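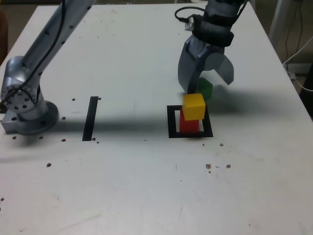 *Packing Line Safety Group, Hadberg site*

**Visit to the Puvent training lab, December 2021**

We left Hadberg at 7 in the morning with a thermos of coffee and a box of Leire Collado's almond cookies, and between the traffic and a wrong exit the cookies didn't make it to the parking lot. Noelia Montes drove, Leire read the map, and I sat in the back with the folder on our own November stoppage, which was the reason we'd asked to come in the first place.

Amparo Goicoechea runs the lab and she couldn't have been kinder. She had read our stoppage report before we got there (all of it, even the appendix!) and she told us straight off that she had one of her own to show us. A few weeks earlier their small arm had dropped a block in the middle of a stacking run and then carried on as if it were still holding it. It came down to the next spot, opened its fingers on nothing, and went back for another. The program finished without a single alarm.

We all went a bit quiet at that, because it's so close to what happened to us with the Fustetti cartons.

She let us stand by the table while she went over the job with us. It's a simple one, with colored blocks and a thick black square on the white tabletop to build inside. The red block sits in the square and the yellow cube goes on top of it, and there's a green one as well. I liked how plain it was. You can see for yourself whether a yellow cube is on a red block, and you don't need to be an engineer to join in the conversation.

The table has had a hard life, by the way. There are holes all around the base of the arm and a few chipped ones out past the square, and Noelia, who has been after us for years to replace our own bench, gave me a look.

The cause of the dropped block was a setting. The controller checked that the fingers had been told to close, and it never checked how far they had closed. Somebody had turned off the width check during an earlier job with softer parts, and it stayed off through 389 cycles before anyone noticed. Amparo said the dropped block was the lucky part. What bothered her was that a student had reached in to pick it up while the arm was still running, thinking it had stopped. The student wasn't hurt. They stopped work for the day all the same, and the next morning they went through everything together.

Macarena Herrero, who teaches the evening class, then took us through what they changed:

- The width check is on by default, and turning it off needs a second person's sign-off in the log.
- A failed grip now stops the arm and lights the lamp.
- Hands stay out until the stop button is in, even for a block on the floor.

I asked whether the students grumble about that last one. They do, she said, and so did she for the first week.

Lunch was soup and very good bread in the canteen, where Nazma Cassim from Sukprasert joined us. They've had the same trouble with a much bigger gripper, and she has promised to send me their checklist. If it hasn't come by the next meeting, please remind me to chase her for it.

For our own line, Leire is going to look at whether the width check is on for all three grippers, and I'll rewrite the reaching-in rule on the yellow card. Noelia has asked for the bench to go on the agenda again.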